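Tekel Opens Boarding House for Small Pet Birds in Pasto

Forty cages, separate rooms for finches and parakeets, and a feeding plan agreed with each owner before drop-off

PASTO – Tekel, a supplier of seed, cages and perches for small pet birds, will open a boarding house for canaries, finches, budgerigars and cockatiels in June. The new building, named Grullero, stands next to the company's seed store and has room for 40 cages.

Grullero will take birds for stays of one night to 30 nights. Owners can bring their own cage or use one supplied by the house. Birds that live together at home will stay together, and birds from different homes will not share a cage at any time.

"People ask us at the store what to do with a canary when they go on vacation," said Napaporn Boonyarit, director of Tekel. "A neighbor can fill a seed cup, but the neighbor may not know that the bird only eats from the cup on the left, or that it hasn't touched its greens in a day. We wanted a place where someone looks at every bird twice a day and writes down what it ate."

The house has three bird rooms. Canaries and finches are in the first, budgerigars in the second and cockatiels in the third. Windows face east, and lamps are on a timer so that the birds have the same hours of light every day of their stay. Lights start to dim at 7 p.m. and are off by 7:30. Owners whose birds are used to a covered cage should bring the cover from home.

Food is the part of the service Tekel has spent the most time on. Birds will be fed the seed or pellets they eat at home, and staff will not change a diet during a stay unless a veterinarian asks for it. Owners are asked to bring enough food for the full stay plus two extra days, in a closed container marked with the bird's name. Fresh greens, cuttlebone and grit for finches are included in the nightly rate. Water is changed in the morning and again in the afternoon.

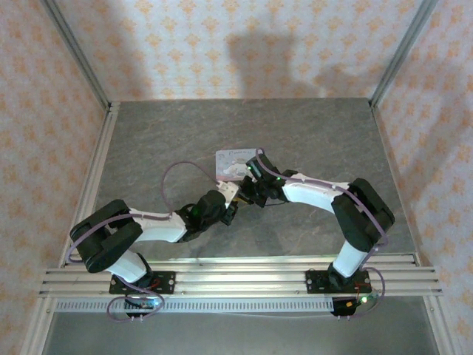 Blagoje Trajkovski said that he would board his two cockatiels for a weekend before trying anything longer, and that other owners should do the same. He added that his older bird stops eating for most of a day after any car ride, and that he was glad to see a question on night frights on the intake form.

The form runs to two pages. It covers age, diet, molt, past illness, usual bedtime, and whether the bird is let out of its cage at home. Birds will not be flown loose at Grullero. Hand-tame birds can have time on a play stand in a closed room if the owner agrees to it in writing.

Every bird must have been seen by a veterinarian in the past year. Birds with discharge from the eyes or nostrils, scaly growth around the beak, or signs of mites will not be admitted. Staff will check each bird at the front desk while the owner is present. If a bird becomes ill during its stay, it will be moved to a separate room and the owner will be called the same day.

Before choosing the services on offer, Tekel asked customers at the store to fill out a short survey. It received 517 replies. The most common request was a daily message with a note on how the bird was doing, and this will be part of every stay. The second was nail trimming, which can be booked for the day of pickup. Requests for wing clipping were also received, but the house will not offer it.

Larger parrots, including amazons and macaws, cannot be accepted at this time. Lovebirds will be accepted from the fall, once a fourth room has been fitted out.

Bookings open in May at the store counter and by telephone. The first 1000 nights booked will be charged at a reduced rate, with a limit of ten nights per household. Drop-off is from 8 a.m. to noon, and pickup is from 2 p.m. to 5 p.m. Owners who need a different time should ask when they book.

About Tekel

Tekel sells seed mixes, cages, perches and nesting supplies for small pet birds. Its Ots line of canary and finch seed is mixed and packed in Pasto. Printed copies of the Grullero intake form and rate card are available at the store.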